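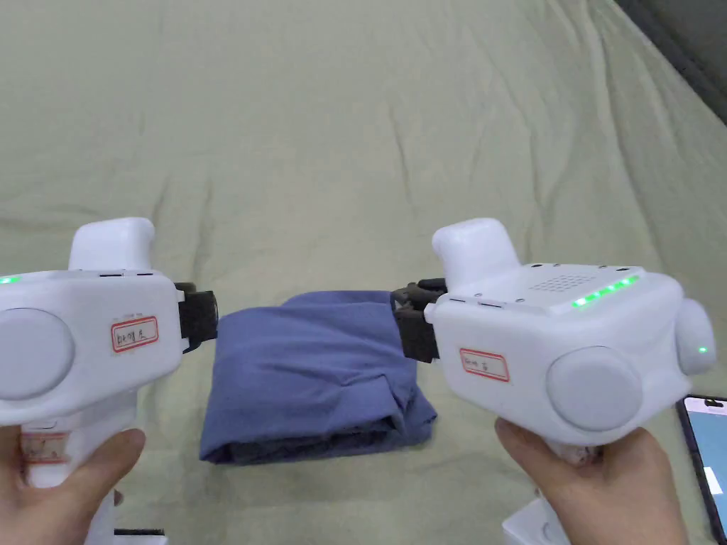
Eltdale Astronomical Society, minutes of the general meeting held 15/07/2023 at the Tikthorpe Road library. The chair opened the meeting and reported that 19 members were present, which meets the quorum. The minutes of the last meeting were approved with one correction - the spelling of Khổng in the item on the visiting lecture. Under care of equipment, members were reminded that optics and eyepieces must be put away with a clean cloth, folded into a compact stack like the blue one shown with these minutes, and that paper towels are not to be used on any lens or mirror.

1. Comet and asteroid observing
The observing section reported a poor spring, with cloud on most of the planned nights. The section did record one asteroid passing in front of a star in the constellation Leo. Two members timed it from separate sites and their timings have been sent in. The section leader asked for more people willing to set up away from town, as timings from several sites give a better idea of an asteroid's shape. A sign-up sheet was passed around.

2. Khổng lecture
The Khổng lecture will go ahead in November. The subject is small icy bodies beyond Neptune and what their surfaces can tell us about how the planets formed. The library can give us the large room until 9:30 p.m. It was agreed that the lecture be free to the public, with seats held for members until ten minutes before the start.

3. Telescope mount
The drive on the club's large mount is still slipping. Flitico has quoted $4,000 for a replacement mount, delivery included. Discussion followed. Several members felt the present mount could be repaired for much less. Others pointed out that it has been repaired before and that parts are hard to get. A motion to buy the Flitico mount was made and seconded, then tabled until a written repair estimate is in hand. The vote to table was 17 in favor, 2 against.

4. Dark site at Tikthorpe
The landowner has renewed permission for another year on the same terms. Cars must be parked along the north fence and headlights kept off after dark. The gate code has changed and will be sent to members by email - please do not post it on the website.

5. Other business
A member asked whether back issues of the newsletter could be scanned. The secretary will look into it. The red flashlight left at the June session is still unclaimed.

The meeting adjourned at 8:50 p.m.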